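I bought the Pirketti because of a smell. It lived in the hall closet, it had a basement quality to it, and by September it had moved into the coats. My first idea was to ignore it until winter dried everything out, a method I learned from my parents and still believe in for most problems. Then I pulled out a pair of leather shoes I'd worn to two weddings and found they had grown a light fur.

So, a dehumidifier. I had two rules going in. It had to fit in the strip of floor between the closet door and the bookcase, and it had to cost less than replacing the shoes. I broke the second one right away.

## What I paid and what showed up

The Pirketti was $205 with shipping. The Westis, which everybody on the message boards seems to own, was $165 and looked like a hotel trash can. The Flarnex was cheaper again and had a blue light on top that the listing called "calming." I've owned things with calming lights. I put tape over them.

The box was enormous. The machine inside came to just above my knee, white, with a slotted front and four casters that roll beautifully on hardwood and refuse to discuss rugs. You also get a drain hose long enough to reach nothing, a spare filter, and a manual in which the first six pages are about not standing in water while holding the plug.

It wants to sit upright for a day before you turn it on. I gave it most of a day.

## Setup

Plug it in, pick a number, walk away. The number is the humidity you'd like to live in, and there's a second number for the humidity you're actually living in, which in my case was 71. I felt judged. I set it to 50 and it started up with a cough and then a steady hum.

There are five buttons. Power, up, down, fan, and one with a drawing of a shirt on a hanger. The shirt button is laundry mode. The manual says it "delivers optimum dryness for garments," and leaves you to work out that this means the fan goes to high and ignores whatever number you picked.

There's also an app. I installed it, it asked for my location, my birthday and permission to send me news, and I uninstalled it. I can report that the buttons work fine without knowing my birthday.

## The noise

On low it sounds like a refrigerator in the next room. On high it sounds like a refrigerator in the next room with an opinion. You can watch TV over it. You can't comfortably watch a British mystery over it, or anything else where the killer mumbles.

The worst part is the compressor cutting in, a clunk and a shiver that came through the floorboards and into my bed frame at 3 a.m. A folded towel under the casters fixed most of that. The manual says not to put it on a towel. The manual doesn't sleep here.

When the tank fills up it beeps ten times. You can't turn this off. You can't lower it either. I've now trained myself to empty the thing before bed, so in a sense the feature works.

## The tank

It slides out of the back, so if you've tucked the machine against a wall, as any sane person would, you roll it out every time. The handle is a thin plastic loop that folds flat and stays flat until you dig it out with a fingernail. Full, the tank is heavy enough that you carry it with both hands and a certain solemn expression, like you're in a procession. I spilled it twice the first week. Once was on the shoes.

On the other hand, it fills. In the first few days I was emptying it morning and night, and I found this deeply satisfying in a way I'd rather not look into. All that water had been in the air. I'd been breathing it and hanging sweaters in it. By the second week it was down to one trip every other day and the display said 52, and the closet smelled like a closet.

## Laundry mode

I was ready to make fun of the shirt button. I dry most things on a rack in the spare room, and in wet weather a pair of jeans can hang there long enough to pay rent. With the door shut and the Pirketti on shirt, jeans hung up after dinner were ready by lunch. T-shirts were done in 90 minutes, which I timed, because I'm like that.

Thick stuff is where it gets slower. Anything knitted and heavy needs to be opened out flat and turned over partway, and I'd allow a full day. Bunch it up over one rail and you'll have a dry outside and a swampy middle, and the machine can't do a thing about that.

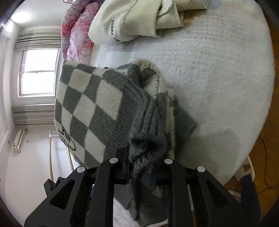

The other catch is heat. It pushes out warm air the whole time, so a small room with the door shut turns into something like a greenhouse. In October I'd call that a perk. In July I expect to have some words with it.

## The electric bill

Mine went up. Not terribly, and less than the old dryer used to cost me at the Ledesma laundromat down the street, where the machines take quarters on a basis best described as spiritual. If you run it all day on high you'll notice. I run it on low at 50 and turn it to shirt when there's washing, and I've stopped reading the bill closely.

## The filter

It's a mesh screen behind the front grille, and it comes out with a tug. Rinse it, let it dry, snap it back in. A little light reminds you. The light comes on every two weeks whether the filter is dirty or spotless, and to clear it you hold the fan button until it blinks, a fact that appears once, on page 31, under "Other."

## Should you get one

If your place is damp and you have nowhere to hang things, yes, and I'd pay the extra over the Westis for the shirt button alone. If your bedroom shares a wall with it, test it on high before you throw out the box. If you have a floor drain, find a longer hose and forget everything I said about the tank.

Four stars. I took one off for the beeping. The shoes cleaned up all right, by the way, though the left one still has a bit of a look to it.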